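Home | Forums | New Posts | Members | Search | Log In
Filed under: Pantry, Packing & Mail > Care Packages

Sending snacks to my nephew's dorm - box or padded mailer?

pustik_64
My nephew moved into his dorm in August and I told him I'd send snacks once a month. The first one went out in a padded mailer and he said half the chips were crumbs. I'm thinking of switching to a cardboard box. I have a stack of them from old orders. Is it worth the extra postage or should I just stop sending chips?

ullonridge
Box. A mailer is fine for gum, candy and jerky, but anything with air in the bag needs walls around it. Small boxes don't cost much more if you keep the weight down.

Wing-sze Fu
I'd say the opposite. I've been mailing to my sister for two years and I use mailers every time. I just don't send chips. She can buy chips. I send the things she can't get where she lives, and those are mostly small flat packets that don't care how they travel.

pustik_64
He asked for the chips by name, so they're going. How do you fill the space in a box? Last time I used one for Christmas presents everything slid to one end.

ullonridge
Pick the box after you pick the snacks. People do it the other way and end up with a half-empty box stuffed with newspaper. Put everything out on the table, see how big the pile is, then go find a box for it. Flat stuff on the bottom, bags with air standing on end along the sides, and the soft things in the middle. Retape the bottom if it's a reused box. Tape gets brittle.

Sze-wing Lau
I do mine on the dining table with a cloth over it, so I can see what I've got before anything goes in. The cloth needs ironing, I know. My pile is always a mix of pouches, small wrappers and a packet or two of something bigger. I was doing one on Sunday.

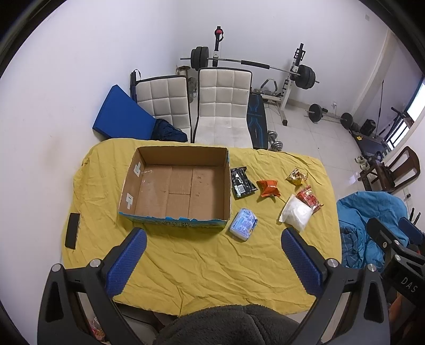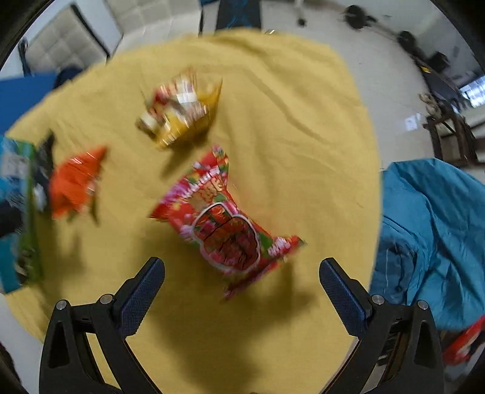

Wing-sze Fu
Still not sold on boxes. The postage on my last one was more than the snacks were worth, and I could have sent two mailers for that.

Sze-wing Lau
Depends how far it's going. Mine stay in state, so the difference is small. If I were mailing overseas I'd probably do what you do.

nudetti
One thing I'd add for the original poster: don't let the air out of chip bags. My mother-in-law used to poke a pin hole in each one and put tape over it so they'd pack flatter. They were stale when we got them, and they were crushed too. The air is the padding.

pustik_64
I was going to do exactly that with the pin. Glad I asked.

ho_843
I'm going to disagree with ullonridge about newspaper. Newspaper is fine if you crumple it tight. What doesn't work is laying it in flat sheets. I've also used clean dish towels, and the kid gets dish towels out of it. Mine never washed a dish in his life but he has eight of them now.

ullonridge
Fair enough on the towels. They do add weight though. I'd use one at most.

Wing-sze Fu
What about chocolate? I stop sending it from June on and start again in the fall. I had one parcel sit in a hot truck over a long weekend and the wrappers were glued to everything.

nudetti
Same. If he wants something sweet in warm weather, send hard candy or cookies with no coating. If you must send chocolate, put it in its own zip bag so it only ruins itself.

pustik_64
OK, so the plan is a box, chips standing up, one dish towel, no chocolate until it cools off. I also want to put in instant noodles. Cups or bricks?

Sze-wing Lau
Bricks. Cups take up too much room, and the lids pop if something heavy leans on them. Put the bricks flat on the bottom.

ho_843
Cups, if he doesn't own a bowl. Ask him first. My son ate noodles out of a coffee mug for a whole semester.

pustik_64
He has a bowl, I bought it. Bricks then. I'm mailing it this week and I'll post back when he opens it.

Wing-sze Fu
Write down what you paid for postage too, please. I'd like to compare.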